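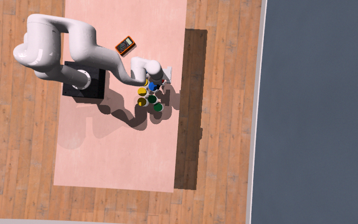

Search stories Go

Stories Poems Serials Contributors Archive

Reading Room > Stories > Short > The Presbridge Bell

The Presbridge Bell

The ferry to Presbridge left at six, and Inês Correia was on it with a coat that didn't fit and her grandfather's cornet in a pillowcase. Oh, the morning! Gulls all over the wheelhouse, the river the color of weak tea, and a boy at the rail eating a pear with such joy that she wished she'd brought one.

"You're for the band," said the man at the ropes. He was Florêncio Seixas, and he had worked the crossing 59 times that March alone, as he told her before they'd even left the dock.

"I'm for the audition," said Inês.

"Same thing! They lost two cornets to Hirnau over the winter. You could sneeze in tune and they'd have you."

She laughed so hard she nearly dropped the pillowcase in the water.

The hall stood at the top of Pinheiro Street, a long climb past bread shops and a yard full of blue doors for sale. Inside, Vitória Valente was shouting at the tubas. She was tiny and magnificent and she stopped the whole band with one finger.

"Play me something you love," she said.

Inês had practiced a march. She had practiced it until the neighbors hummed it back at her through the wall. But the window was open, and the old bell over the river had started ringing, flat and slow and a little cracked, and what came out of the cornet was her grandfather's tune, the one he used to play while the potatoes boiled. She played it under the bell, then over it, then tucked in between the strokes where there was just enough room to breathe.

A drummer came in softly on the rim. Then a tuba, without being asked! Vitória let it go on and on, both hands in the air, grinning like a kid at a parade.

When the bell quit, so did they, all at once, and the room rang with it.

"Where did you get that?" Vitória asked.

"From the kitchen," said Inês.

"Chair by the window. We play Saturdays' music every evening of the week, so eat a big lunch. Can you teach the others by tonight?"

Inês looked at the drummer, who was already tapping the first bars on his knee and getting them wonderfully wrong.

"Slower," she told him, and pulled up the chair. "It starts before you think it does."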